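Housekeeping Practice, Unit 2
Handout: Floor litter in an occupied room
Instructor: Karlijn Van Loon

Read this before the practical in the Hanlow building. Bring your own gloves. The room check sheet is form 903, and you will need one copy per room.

Litter on a guest room floor is picked up by hand before any vacuuming. Start on the bed side and work toward the sofa.

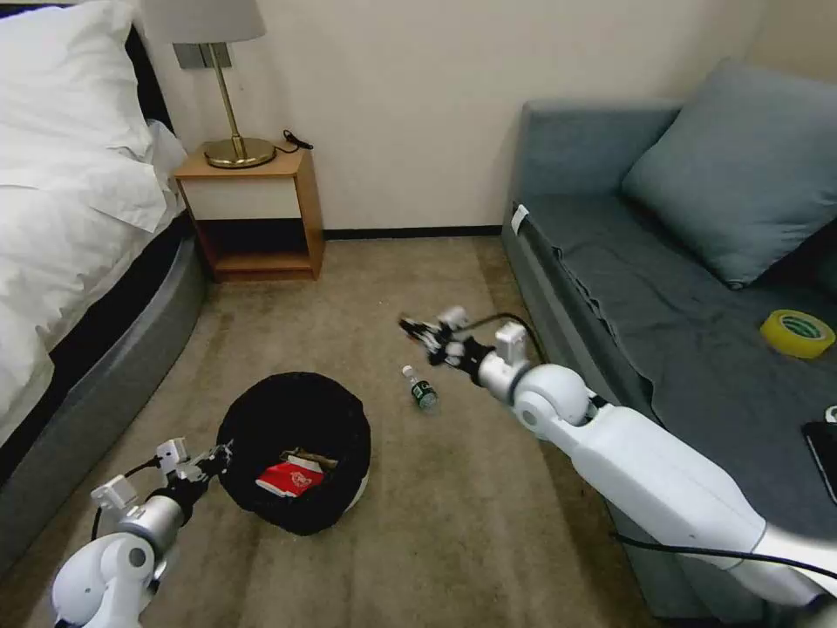
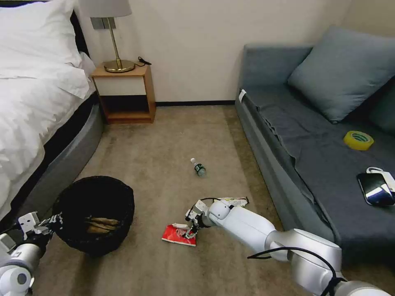

Bedroom floor with litter and a plastic bottle on its side, wastebasket near the bed.

Wrappers and crumpled paper go in the room basket. Check that a bottle is capped before you lift it. If there is liquid in it, empty it in the bathroom sink, then put it in the recycling bag on the cart. Bottles over 2000 ml go on the lower shelf of the cart.

Do not throw away anything left on a nightstand or on the bed, even if it looks like trash. Cords and chargers stay where they are. Write them on the sheet under "guest items."

Empty the basket last and wipe the inside if it is sticky. Baskets have no liners at Kilar and Marwat. Lavach uses liners, which come in rolls of 200 and are kept in the linen closet.

Vacuum from the far wall back to the door. Report worn carpet or stains on the back of the sheet.

Sheets are due at the end of the practical.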